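Jindel Pink Storage Tub, 6 L 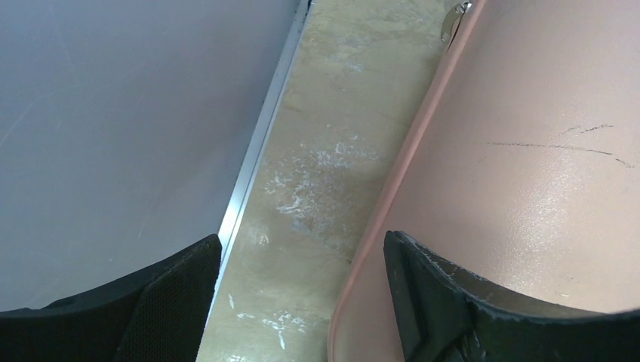

I bought my first Jindel for hair clips and now I've got them all over the apartment, so of course I stock them in the shop! It's a simple plastic tub, light enough to carry one-handed, and it holds 6 liters. The pink is cheerful against pale gray, and I love it next to a bit of silver trim – very much my kind of color combo. Wash it in warm soapy water and skip the scouring pads, please.

Item no. 1344. Ships from our Margaritis store, and orders over $60 go out free. Questions? Ask for Efthymia.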